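Workplace Services Update: New Desks and Floor Care on the Second Level

Staff and tenants of the Getthorpe building are advised that the refurnishing of the second-level rooms is now in its final stage. The work began in December with the removal of the old shared benches and has continued room by room, so that no team was without a place to work for longer than two days. Workplace Services thanks all occupants for their patience with the hallway closures and with the noise during morning hours.

The desks

The benches have been replaced with individual white tables from the Nemwood range. Each has a plain rectangular top and white legs joined by crossbars. The tables were selected after a trial in Room 9, during which occupants asked for a surface that could be wiped clean easily and a base that left space for storage units. Drawers are not supplied as standard. Teams that need them may submit a request through the furniture form, and pedestal units will be issued while stock lasts.

Desks should stay against the wall unless a different layout has been approved. Anyone who wishes to move a desk into the middle of a room should first confirm that the walkway to the door will remain clear. Please lift the desk at both ends when moving it. Dragging puts strain on the feet and marks the floor, and several boards in the east rooms have already had to be refinished.

Colored tape found on a desk leg should be left in place until the room inventory has been signed off. Questions about tape or labels may be sent to Yara Qudah at the Workplace Services desk.

Floors and walls

The wooden flooring on the second level was cleaned and resealed by Haddad before the furniture was delivered. Occupants are asked to use a dry mop for daily dust and to report spills promptly. Water should not be left standing on the boards. Rubber-backed mats are not permitted, as they can discolor the finish.

The walls have been repainted white throughout, and the black baseboards were retained. Small scuffs on the baseboards may be cleaned with a damp cloth. Please do not use adhesive hooks on the new paint. A picture rail will be installed in the meeting rooms, and requests for additional hanging points will be considered after that work is complete.

Cables

Cables lying across open floor remain the most common item noted on room inspections. Where a cable must reach equipment away from the wall, it should follow the shortest practical route and be kept out of the main walkway. Cables on the desktop should be gathered toward the back edge when they are not in use. Cord covers from Nevamov are available at the supply counter in black and gray, and may be cut to length on request.
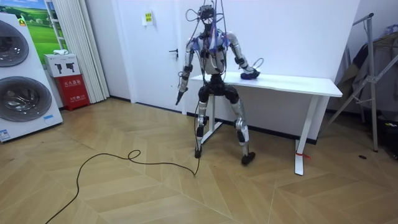

Inspections and reporting

Room inspections will resume once the last deliveries have been received. Each room lead will be given a short checklist covering desks, floors, walls and cables, and will have the opportunity to correct any item before the final report is filed. Damage to furniture or flooring should be reported to extension 509, with the room number and a brief note of the location.

Surplus chairs from the former benches are being held in the lower storage area. Departments that wish to claim them should contact Workplace Services before the end of the month.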